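Lenon: learned insertion skills for desktop PC service

Overview | Method | Results | What you get | Requirements

Lenon is a research package for robot arms that work inside open computer cases. It grew out of one stubborn problem: getting a memory module into its slot when the board, the case and the gripper itself all get in the way of a clear view. We think contact-rich assembly is one of the most fun corners of robot learning, and we wanted a release that another lab could pick up and run in an afternoon!

The method was developed at Jandasano by Dinesh Siriwardena and Hedvika Dvořáček, with the fixture and gripper work led by Malou Østergaard. Þröstur Þorgeirsson wrote the training code and still answers most of the mail.

Method

The policy is trained from teleoperated demonstrations and then corrected on the robot. An operator lets the arm try on its own, takes over when it drifts, and hands control back once the part is lined up again. Those short takeovers go into the next training round with a higher weight than the original demonstrations — that one change did more for us than any network we swapped in.

Two camera views go in: one at the wrist and one fixed view of the workspace. The wrist view is where the slots, latches and board edges get big enough to matter, and it does most of the work in the last stretch before contact.

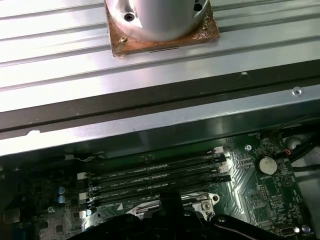

Wrist view over the motherboard, with the four memory slots empty.

We trained on 55 demonstrations for the base skill, then ran 5 correction rounds. The output is a short chunk of gripper motions, and a compliance layer underneath softens them once force builds up. You can swap that layer for your own controller, as long as it accepts pose targets and a stiffness setting.

Results

Correction rounds beat plain imitation on every case we tried, and the gap was widest when the case had been shifted a little between attempts. In our final run of 24 insertions per policy, the corrected one needed far fewer operator takeovers. The first round gave the biggest jump; the later ones mostly cleaned up a bad habit of pressing down before the notch was lined up.

What still goes wrong: cables that have sprung back over a slot, strong glare on bare metal, and latches left half closed. Leif Ásgeirsdóttir has a branch that checks latch state before the approach begins, and it's looking really good so far.

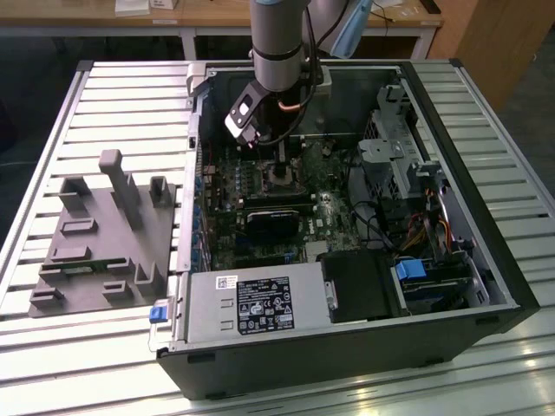

Does the case have to be clamped down?
A clamp isn't required, but the case should sit flat and stay put under a firm push. Small shifts between attempts are fine. Large shifts during an attempt will trigger a stop.

What you get

Training and correction code, with the Jalali labeling tool for marking takeovers
The base policy and the checkpoint from each correction round
Printable fixture files, in the Faltside format and as plain meshes
Logged wrist and workspace video with matching force data

Requirements

A six- or seven-axis arm with force sensing at the wrist, a parallel gripper with narrow fingers, and a workstation with one recent graphics card. Fixture parts print fine on a hobby machine — go slow on the upright posts.

The next release is planned for January and adds drive and cable connector skills. If you try Lenon on a case layout we haven't covered, please send us the logs, including the ugly ones.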